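Why Does a Football Team Punt?

By Asnakech Alemneh

When I was nine, I thought punting was the silliest thing in football. You have the ball. You want the ball. Then a person walks out and kicks it to the other team on purpose! I asked my uncle about it during a Plaresness game and he laughed so hard he had to put his sandwich down. But he did explain it, so now I get to explain it to you.

First you need to know about downs. A down is one try. When your team has the ball, you get 4 tries to move it ten yards. If you make it, you get a fresh set of tries and you keep going. If you don't, the other team gets the ball right where your last play ended.

So picture this. Your team is way back near its own end zone and you've used up three tries. You still need eight yards. You could go for it on the last try, but if the runner gets tackled early, the other team takes over super close to the place where they score. Yikes.
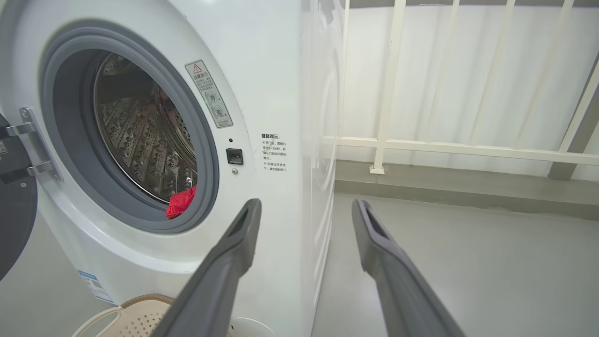
A punt fixes some of that. The punter stands well behind the line, catches a long snap, drops the ball and boots it before it hits the ground. If it's a good one, the other team has to start much farther away. You gave up the ball either way, but now they have a long walk ahead of them.

I love watching punters because they have so much to think about. Kick it far and low, and the returner grabs it with nobody near him and takes off running. Kick it high and your teammates have time to get down the field and be standing there when he catches it. The time the ball spends in the air is called hang time (best name in the whole sport, if you ask me).

Sometimes the returner sees all those tacklers coming and waves one arm high over his head. He's asking for a fair catch. It means he won't run with the ball, and so the other team isn't allowed to hit him. My cousin thought he was waving to his mom.

And then there are fakes! Once in a while a team lines up to punt and doesn't. I saw Skanditz do it against Bautista one February, in a freezing indoor league gym with terrible popcorn. The punter, number 12, caught the snap, took one step like he was going to kick, and threw it to a guy standing all alone by the sideline. He ran 32 yards. I spilled everything.

Fakes don't come along very often, though, and if one goes wrong the other team gets the ball in a great spot.

Next time you're watching a game and it's the last down, try guessing before the coach decides. Look at how many yards they need and where they are on the field. Check the score too - a team that's losing with one minute left almost never wants to give the ball away.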